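Home Help Exchange
Home | Ask | Recent | Kitchen | Floors | Storage | Log in

Smell in a rented flat that comes and goes, mostly near the kitchen

flulell_tenant
Posted 5 September 2020

I moved into a one-bedroom in the Kamholm building in April and there has been a smell since the second week. It is a sour, musty smell, a little like an old dishcloth. It is strongest in the morning and after rain, and some days I can't find it at all. The kitchen is open to the main room, so I can't say for sure which one it starts in. I keep a gray drawer cabinet at the kitchen end, with not much on it.

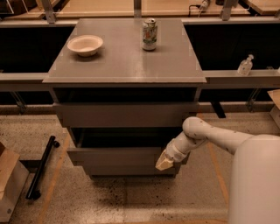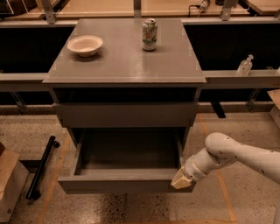
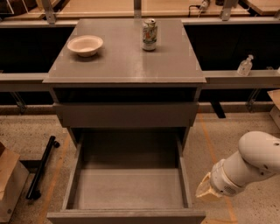 What I have done so far: cleaned the fridge, including the drip tray. Washed the trash can with bleach and let it dry on the balcony. Poured baking soda and vinegar down the kitchen sink on two separate weekends. Pulled the stove out and cleaned behind it, which was bad but didn't change the smell. Washed the curtains. Checked under the sink with a flashlight and a paper towel and found no drips.

The management company (Jardine) sent someone who ran the tap for a minute, said the drain was fine and left. They will come again but want 60 dollars for the visit if they find nothing wrong. I would like to have a better idea of the cause before I agree to that.

Other details in case they matter. I'm in unit 1701, top floor. There is a floor drain in the utility closet next to the kitchen, where the washer hookup is. I don't own a washer. The bathroom has a fan that works, the kitchen has a hood that only recirculates. The floor is vinyl plank by the sink and fridge, but speckled where the cabinet stands. No pets, no carpet.

Is this a drain problem, or mold, or something else I should be looking at?

skornau_plumb

The floor drain in the utility closet is where I would start. Every drain has a trap, a bend that holds water, and the water blocks the air from the sewer line. If nothing runs into that drain, the water dries up over a few months and the air comes straight into the room. You don't have a washer, so nothing has gone down it since you moved in and maybe for a long time before that.

Pour a half gallon of water into it slowly. Then add a couple of tablespoons of cooking oil. The oil floats on top and slows the drying. Close the closet door and leave it for a day. If the smell is gone or much weaker the next morning, you have your answer and it cost you nothing. After that, top it up every month or so.

Look at the washer standpipe too. It's the open pipe sticking up behind where the machine would go. It has its own trap in most buildings and it dries out the same way. Give it a quart of water. If you are never going to have a washer, you can buy a rubber cap for it at any hardware store. Measure the pipe first. Many are 2 inches but not all of them.

The smell being worse after rain also fits. When the air pressure drops, more air gets pushed out of the pipes. You are on the top floor, so you are close to the vent stack on the roof, and if the wind is wrong that air can come back in through a window or a bathroom fan with a bad flap. Try a day with the windows shut and the fan off and see if there is a difference.

Skip the baking soda and vinegar. They mostly cancel each other out and you get salty water. For the kitchen sink, take off the strainer and scrub the first few inches of pipe with a bottle brush and dish soap. Clean the overflow hole in the bathroom sink while you have the brush out. People forget that one and it can smell just like you describe.

If water in the traps does nothing, then pay for the visit, but ask them for a smoke test. Running the tap tells you the drain is open. It doesn't tell you whether air is leaking from a joint in the wall.

old_putty

Could be the drain but I would not rule out the floor. We had vinyl plank in our last place and the dishwasher supply line had leaked under it before we moved in. You couldn't see a thing from above. The smell was sour like you say and worse in the morning because everything was closed up overnight.

Press down on the planks near the sink and the fridge with your heel. If any of them give or make a wet sound, there is water underneath. Also pull the kick plate off under the cabinets — it usually just clips on — and put your nose down there. If it's a lot stronger, stop looking at drains.

You can get a moisture meter for not much money. Ours was the cheap kind with two pins and it was good enough to show the landlord. The repair on our place came to more than 200 square feet of flooring, so the landlord was not happy, but he paid for it.

Whatever you do, write down the date every time you notice it and what the weather was. It helps when you have to argue with management.

mm_east

It's always the fridge. Check the rubber seal on the door, pull it back and wipe inside the folds with a q-tip. Mine was black in there.

Comments (4)

flulell_tenant: Thank you all. I put water and oil in the floor drain last night and did the standpipe this morning. The floor drain was bone dry, I could hear the water hit the bottom. Will report back after it rains.

skornau_plumb: Good. Bone dry means it was open to the sewer line. Give it a few days, the smell can hang on in fabric for a while. Rewash those curtains.

old_putty: Still pull the kick plate. It takes a minute.

tilegrout: Same thing in my basement every winter. Mineral oil lasts longer than cooking oil and doesn't go rancid.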